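Plank flooring

Plank flooring is any floor made of long boards laid side by side, and I'll admit I'm a bit nuts about it. I've lived over planks in two houses now (the Drummond place had 337 boards, yes, I counted them all one rainy March) and I'd happily never stand on tile again!

Most old planks were sawn from whatever grew nearby, so widths wander all over the place. Boards wider than seven inches tend to cup when the air gets damp, and my aunt Felicidad Maglaya swears by leaving new ones in the room for a couple of weeks before nailing anything down. 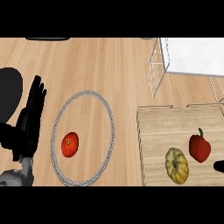
Pale, honey-colored planks with thin seams between the boards.

Finishes are where people fight. Oil soaks in and is easy to patch, while varnish sits on top and takes more scuffing – I'm an oil person, my neighbors in Wosberg aren't, and we've agreed to talk about gutters instead. Sweep often, skip the soaking-wet mop, and put felt under the chair legs.

See also: Parquet, Subfloor, Tongue and groove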